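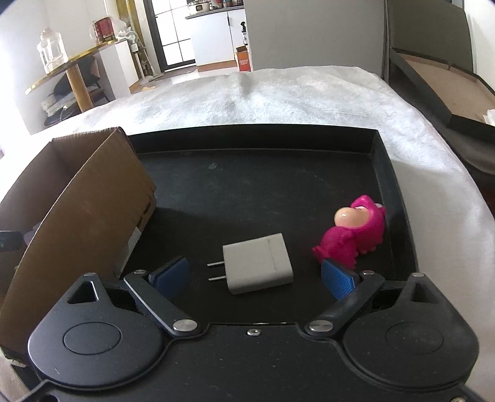
I have had two sets of finger pads for the hand-held gripper since June and kept putting off a proper comparison. Last week I finally did it. Notes are below, mostly so I don't have to do it over again.

The first set is the plain black rubber that came with the gripper. The second is the blue set with the fine grid on the face, which I ordered from Irberg after Joelle Dabbas told me she had switched all of hers. They cost a bit more and shipped in a padded envelope with no instructions. Swapping the pads takes four screws and a small hex key. The blue ones sit on a black backing, so the fingers end up slightly thicker, and I had to set the closed position again in the Pundum software before the readings made sense.

The test was simple. I put things in a shallow black tray, picked each one up, held it over a cardboard box, and let go. A pick counted only if the thing went into the box without slipping first. I did 179 picks with the black pads and 178 with the blue. It should have been the same number, but I lost track near the end and didn't feel like redoing it.

With the black pads, 141 were good. With the blue pads I had 12 misses in total, and most of those were my own bad aim.

The power adapter made the biggest difference. It is a smooth block with rounded edges, and the black pads would squeeze it and then let it roll out sideways. The blue pads hold it if you come in square to the long sides. If you come at it from the prong end, neither set is any good. One pad lands on the prongs and the block turns.

The pink toy was easy with both. It has enough bumps and curves that something always catches. I would leave it out next time, but it was handy for checking that I had put the pads back on straight.

Things I did not test: anything soft, anything heavier than a full jar, and how the grid holds up. Issa Kanaan says his blue pads went smooth after about a month of daily use, and he washes them with dish soap. I haven't washed mine yet. Dust does seem to get into the grid faster than it sticks to the rubber.

The linkage has a little play in it when the fingers are wide open. It was like that before I changed the pads. I tightened the screw on the center plate a quarter turn and it got stiff, so I backed it off again.

The blue pads are staying on for now. I still want to try the Hourani ones, which are softer, but they are out of stock.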